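Food Storage, Week 4: Cold Drinks and Open Bottles

Hi all! I got carried away with juice on Saturday, so this is the short version.
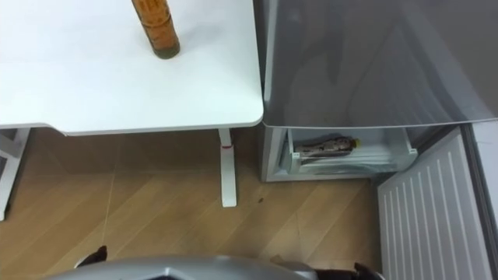

Fig. 1. Bottle on a table beside an open refrigerator.

Cold slows spoilage, it doesn't stop it. I keep my own fridge at 38 (yes, I check). 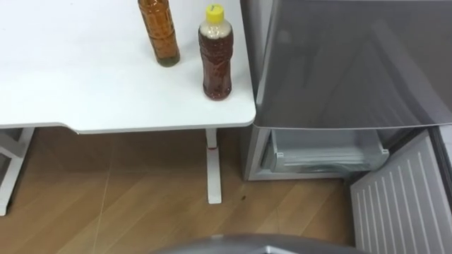

Fig. 2. Two plastic bottles on the tabletop.

Cloudy juice settles, and that alone isn't a bad sign!

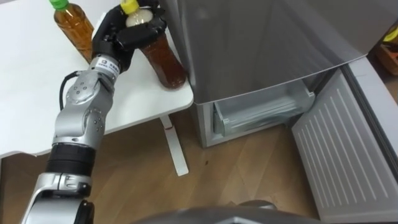
Before next class

Read chapter 13 and skim the Trenska handout, mostly the bit on labels.

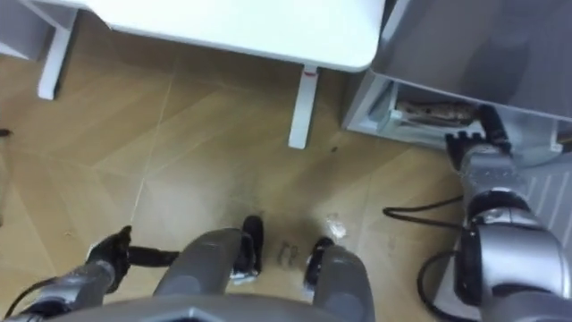

Bring 2 questions, and write down when you opened whatever's in your fridge door.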